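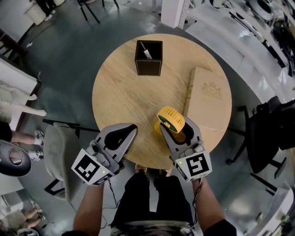

Fragen und Antworten zum runden Tisch und zum Handventilator

Der Neddale-Arbeitsraum im Erdgeschoss hat Stühle, Steckdosen und seit April auch kleine Handventilatoren zum Ausleihen. Seitdem kommen Mails. Die häufigsten beantworten wir auf dieser Seite, die Mail zur richtigen Aussprache von »Neddale« lassen wir weiterhin liegen.

Wo finde ich den gelben Ventilator?
Auf dem runden Holztisch, in der Nähe des kleinen schwarzen Stifthalters. So jedenfalls die Theorie. In der Praxis wandert er dem wärmsten Menschen im Raum hinterher. Wer ihn am Ende des Tages noch hat, stellt ihn bitte auf den Tisch zurück.

Wie lange hält der Akku?
Auf der kleinen Stufe vier Stunden, auf der großen deutlich kürzer. Danach hält man einen gelben Griff mit Gitter in der Hand, der auch hübsch ist, aber wenig bewirkt. Das Laden dauert 90 Minuten. Das Kabel liegt in der Schublade am Empfang, unter den anderen Kabeln, die zu nichts passen.

Kann ich den Ventilator reservieren?
Nein. Wir haben es mit einer Liste versucht. Sie ist beim Lüften vom Tisch geweht.

Ist das Ding laut?
Auf Stufe 1 hört man ihn kaum. Auf Stufe 2 klingt er wie eine sehr motivierte Fliege. Bei Telefonaten empfehlen wir Stufe 1 oder ein kurzes Schwitzen.

Darf der Ventilator mit nach draußen?
Auf die Terrasse gern. In den See bitte nicht, auch nicht kurz. Der Vorgänger, ein Modell von Nyanda, könnte dazu einiges erzählen, wenn er noch liefe.

Wie viele Leute passen an den runden Tisch?
Vier, wenn alle nur Papier dabeihaben. Mit Laptops eher drei, und einer davon sitzt immer so, dass er das Tischbein zwischen den Knien hat. Wir haben beim Kauf nur auf die Platte geschaut.
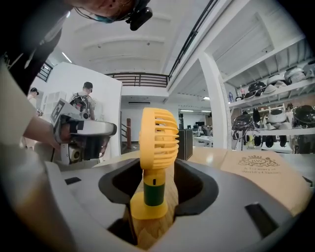
Wie reinige ich das Schutzgitter?
Ausschalten, dann mit einem trockenen Pinsel von außen über die Streben gehen. Hartnäckigen Staub löst ein leicht feuchtes Wattestäbchen. Den Griff wischt man mit einem Tuch ab, Spülmaschine und Wasserhahn scheiden aus.

Und die Tischplatte?
Feucht wischen, trocken nachwischen, in Richtung der Maserung. Scheuermilch hatten wir schon, die helle Stelle deckt jetzt bei Bedarf jemand mit seinem Ellbogen ab. Für Kaffeeränder gilt: gleich wischen oder dazu stehen.

Was darf über Nacht auf dem Tisch bleiben?
Der Stifthalter und der Ventilator. Bücher, Schachteln und angefangene Brötchen nehmen wir abends herunter. Bücher und Schachteln kommen ins Regal neben der Tür, bei den Brötchen gibt es kein Wiedersehen.

Im Stifthalter steckt nie ein Stift, der schreibt. Warum?
Das wüssten wir auch gern. Wir füllen ihn am Monatsanfang auf. Bleistifte halten sich etwas länger, vermutlich braucht niemand zu Hause einen.

Der Ventilator dreht sich nicht mehr. Was nun?
Erst laden. Dann nachsehen, ob ein Haar oder ein Faden im Rotor hängt. Dann noch einmal laden, diesmal mit eingestecktem Netzteil. Hilft alles nichts, kommt ein Zettel dran und das Gerät zu uns an den Empfang. Ersatz bestellen wir bei Tundus, die Lieferung kommt erfahrungsgemäß pünktlich zum ersten kühlen Regentag.

Gibt es ihn auch in einer anderen Farbe?
Serkham, unser anderes Haus, wollte graue. Die sind inzwischen alle verschwunden. Wir bleiben bei Gelb.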